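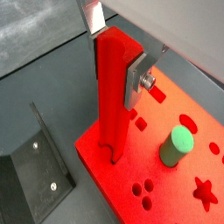 Print this page | E-mail this page

Section 4: Recording a demonstration by remote control

4.1 Scope

This section applies to operators who teach tasks to the Kiltley arm using the Pidby hand controller. Teaching by direct hand guidance, in which the operator moves the arm itself, is covered in Section 5. Operators must have completed the induction in Section 2 before recording.

4.2 Before you begin

1. Check that the emergency stop is released and within reach of your free hand.
2. Log in at the operator station and select the task from the list. If the task is missing, do not create a new entry — contact Marlina Osman, who maintains the task list.
3. Place the block and the holder as shown on the task card.
4. Open both camera views and wipe the lenses if either view is unclear.
5. Hold the enabling switch on the controller and move the arm slowly to the start position.

Caution: Keep hands out of the workspace whenever the enabling switch is held. If a part must be moved, release the switch and wait for the standby tone.

4.3 Picking up and placing a part

6. Press Record. A short tone confirms that recording has started.
7. Bring the fingers down on either side of the part, keeping the approach vertical for the last part of the movement.
8. Close the gripper gently. Stop closing as soon as the part is held.

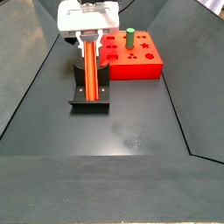 Figure 2. Fingers closed on the top end of the rod, with its lower end in the black holder.

9. Lift until the part is clear of the holder, then pause briefly.
10. Move to the target at a steady speed. Small corrections are acceptable and should be left in the recording.
11. Lower the part, open the gripper fully and withdraw upwards.
12. Press Record again to end the demonstration.

Note: Use the wrist view for the final approach and the fixed view for larger movements. Operators who rely on one view alone tend to strike the edge of the target.

4.4 Returning to the start position

Raise the arm before any sideways movement. The fingers extend further below the housing than the wrist view suggests, and new operators often begin the return too low.

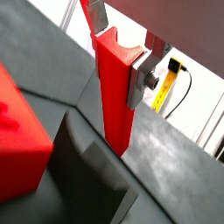

Where the arm has stopped close to the work surface, select Slow on the controller and raise it straight up until the height indicator turns green. Do not use the automatic Home command from a low position. Fault code 406 means that the Home command has been refused for this reason; clear it by raising the arm manually.

4.5 Keeping or rejecting a demonstration

Play back each demonstration before saving it. Reject it if the part was dropped, if the enabling switch was released midway, or if a hand entered either view. A failed grasp followed by a clean second attempt may be kept — mark it "Recovered" in the notes field.

Save no more than 17 demonstrations in one sitting. The station stores 2,000 in total, after which older files must be moved to the archive by Rafail Tzanetos or his deputy.

Continue to Section 5: Teaching by hand guidance

Shares: 2 | Comments: 0
Print this page | E-mail this page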